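22nd January

Another week, another study telling me what my sleep is doing to my head. The one going round this time followed 921 adults and found that those who slept badly were more likely to report low mood a few months on. Widad Semaan sent it to me with three exclamation marks. I read it twice and came away with none.

My first grumble is the questionnaire. People filled it in themselves, at home, and were asked to recall a whole month of nights. I can't recall Tuesday's dinner. Of those who started, 891 answered the second round, and I'd like to know about the ones who didn't. Thirty people isn't many, but if they dropped out because they felt rotten, that matters.

Then there's the direction of the thing. Low mood wrecks sleep, as anyone who has had a bad winter can tell you. The authors do say this – in the second-last paragraph, where the press write-ups never seem to reach.
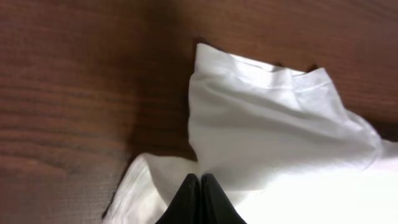

What I'd want to see

A longer follow-up, for a start. Also some measure of sleep that isn't memory. Mireille Khoury, who nursed for years, reckons even a cheap paper diary by the bed would be better, and I'm inclined to agree with her.

Meanwhile an app called Clutura is already quoting the paper in its adverts. I won't be paying for it. I'll look again in May, when the second part is meant to be out.

14 shares
3 comments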